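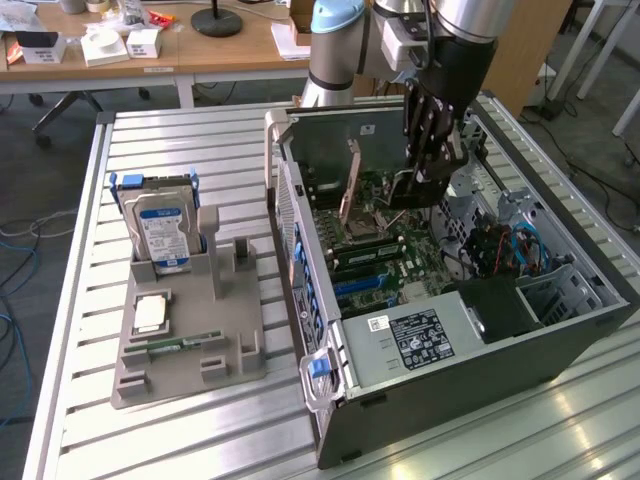 A member wrote under our announcement that a group chat is not an archive and that we should stop using it like one. I want to begin with this remark. Read it slowly, then wait.

Our walking group in Rikham had 1,448 people on Nurora, which is a free chat app. Ask the room: who is in a group they have muted? Leave time for hands.

In August the app changed its rules. Free groups now keep only the newest 3,000 messages. We lost the trail notes from two winters – also the list of farm gates which must stay closed. I was a little angry, but the rule was written in the terms and I had not read them.
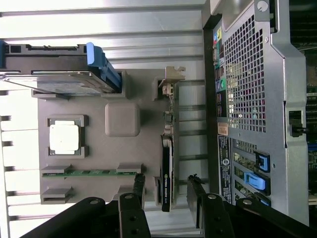
Slide 4. Open workstation with an NVIDIA Quadro card.

What we did next. Speak slower in this part, last time in Pimentel I was too fast.

We divided the messages into two kinds. "Who has a spare seat tomorrow?" can disappear. Directions, phone numbers and gate rules must stay, so these go to a plain web page. It took 19 evenings to copy them from members' phones. Ask permission before you copy a private person's words. We forgot this once and had to say sorry.

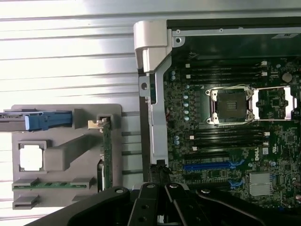
Slide 7. Dell motherboard and parts tray.

The chat is still there. Twelve people can edit the page, and the Indo trail has its own section now, with the old bus times (check if they are still correct before the talk).

If somebody asks why we did not move to another app: many older members learned this one with difficulty, and I did not want to ask them again.

Questions, then the page address on the last slide.

Posted in: Talks & Slides | Online Groups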